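Route grading and beginner retention at the Trernau wall
Project report, 10 May 2019

1. Background

Trernau is an indoor bouldering wall with 300 problems set at any one time. The wall grades by hold colour, and each colour covers a band of difficulty. Our project asked if narrower bands would keep new climbers coming back after their induction.

2. Method

We relabelled one room, the Alar room, in March and left the rest alone. Climbers filled in a short card after each visit. We had 15 weeks in total — less than we wanted, as the setters reset a room every month.
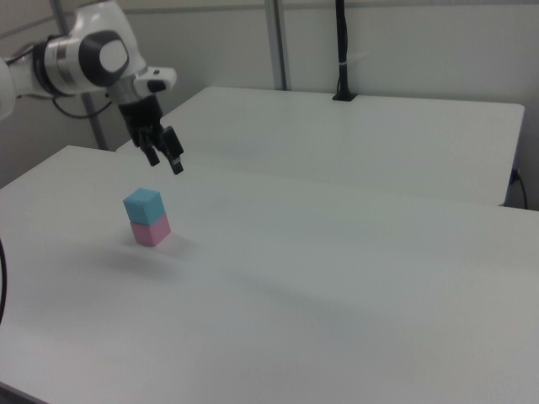 The cards asked for the hardest problem finished, the hardest one tried, and whether the grade felt fair. We typed them up by hand and threw out any with no grade on them. That left 900 usable cards.

3. Results

New climbers tried more problems in the Alar room than elsewhere. Return visits hardly changed. Slab problems were most often marked as unfair, and steep ones least often. 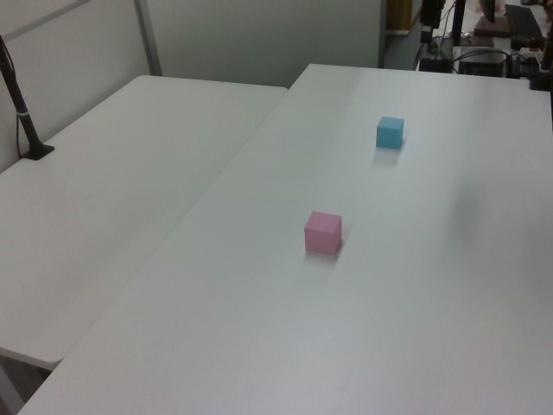 Akbari felt that the slab result had little to do with the labels, and said the feet on those problems had worn smooth and should have been changed before we started. We did not record hold wear, so we cannot test this.

4. Next steps

A repeat should log the age of the holds and run through a full reset of every room.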